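**Acta de la reunión de seguimiento: incidencia en la célula de calzado**
23 de mayo de 2023

Asistentes: Hiwot Tefera (operaciones), Mulugeta Adugna (integración), Chantelle Molefe (seguridad laboral), Lachlan Brunton (Vodgate, proveedor del control). Redacta: Kalkidan Seyoum.

**1. Acta anterior**

Se aprueba con una corrección de Molefe: donde decía «fallo resuelto» debe decir «fallo no reproducido». Brunton opina que viene a ser lo mismo. Molefe pide que conste que no lo es.

**2. Qué pasó**

Adugna resume el registro. En el ciclo 843 de la serie de prueba, el brazo bajó a la caja, cerró los dedos sobre la zapatilla y empezó a subir. A media subida el control dio error de seguimiento en la muñeca y el brazo se paró. Hasta ahí, lo previsto. Lo que no estaba previsto es que, al rearmar, terminara el movimiento pendiente sin pedir confirmación, con la mano del operario a 30 cm de la pinza. No hubo contacto ni lesiones.

Brunton atribuye el error a un tirón del cable. Tefera pregunta en qué se basa, dado que el registro solo recoge la desviación y no la causa. Brunton contesta que por experiencia. Se anota como hipótesis.

**3. El cable**

Adugna recuerda que el recorrido del cable de la pinza ya salió en noviembre y que entonces se decidió «vigilarlo». Tefera quiere saber quién lo vigiló. No hay respuesta. Adugna sostiene que un bucle colgando a la altura de la caja acaba enganchándose en el cartón tarde o temprano, por mucho que el otro extremo esté embridado.
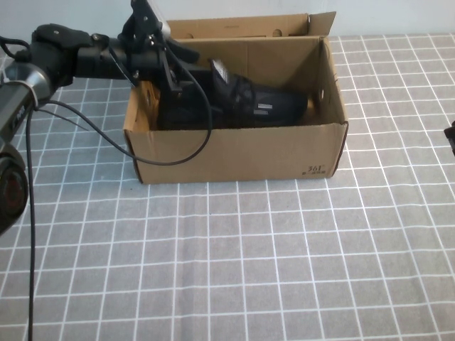 ¿Puede un enganche del cable explicar que el brazo se moviera al rearmar?

Explica, como mucho, la parada. El movimiento posterior depende de cómo guarda el control la orden interrumpida, y eso ocurriría igual con cualquier otra causa de parada.

Molefe insiste en que se abran dos incidencias separadas. Teme que se cambie una brida, se cierre el expediente y el rearme siga como está. Brunton acepta, aunque considera que lo segundo es «un ajuste de configuración». Tefera replica que en tal caso no debería costar tenerlo hecho.

**4. La prueba de Vodgate**

Brunton presenta 100 ciclos sin fallo con la versión nueva del control. Preguntas de la sala:

- Tefera: si el fallo salió en el ciclo 843, qué demuestra una serie de 100. Brunton admite que es «indicativa».
- Molefe: si se provocó alguna parada durante la serie. No se provocó ninguna.
- Adugna: si se probó con cajas de tapa abatible. Se probó con bandejas abiertas.

La reunión no da la prueba por válida. Brunton no está de acuerdo y pide que se recoja. Queda recogido.

**5. Propuesta de Erorix**

Tefera lee la oferta de Erorix para añadir el módulo Sorkelo, que según el folleto «anticipa las colisiones». Adugna ha pedido dos veces los datos en que se apoya la frase y ha recibido el mismo folleto las dos veces. Molefe no quiere hablar de anticipar nada mientras el rearme no exija confirmación. Se aplaza sin fecha.

**6. Acuerdos**

1. La célula Yimer sigue fuera de servicio para producción. Solo se mueve en modo manual, a velocidad reducida y con dos personas presentes.
2. Adugna rehará el recorrido del cable, pegado al brazo hasta la pinza, y comprobará que no roza en las posiciones extremas de la muñeca.
3. Vodgate entregará por escrito qué hace el control con una orden interrumpida, en cada tipo de parada. No se acepta una llamada como respuesta.
4. Se repetirá la serie con cajas de cartón y paradas provocadas en 4 puntos del ciclo: bajada, cierre, subida y suelta. Molefe estará delante.
5. Nadie mete la mano en la caja con el brazo energizado, tampoco para enderezar una zapatilla. Se cambia la hoja de instrucciones, que hasta hoy lo permitía.

**7. Ruegos y preguntas**

Brunton pregunta cuándo podrá comunicar a su empresa que el asunto está cerrado. Tefera le remite a los puntos 3 y 4 de los acuerdos.

Adugna pide una copia del registro completo, pues la que tiene empieza unos segundos antes de la parada. Brunton dice que la enviará. Molefe solicita que figure también como pendiente: en la reunión anterior se dijo lo mismo.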